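Community school lettings: who checks the hirers?

N_Smits
Trisstead council lets 11 school halls at weekends. I ask that hirers be named publicly.
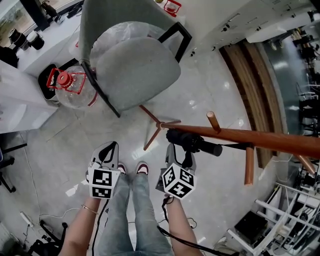

Two hand-held grippers, seen from above.

O.Odukoya
I disagree. Small language schools in Urnden have received threats, and a public list would expose them.

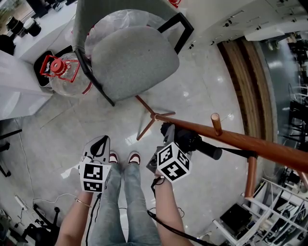
The council could hold the list privately and report to governors each December.

N_Smits
Governors saw nothing for 5 years.

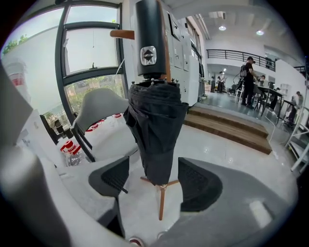
A private list repeats that arrangement.
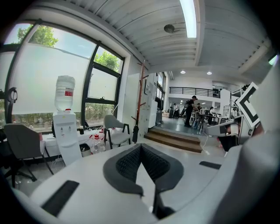 Who approves a letting at present?
The head teacher signs, and the council keeps a copy.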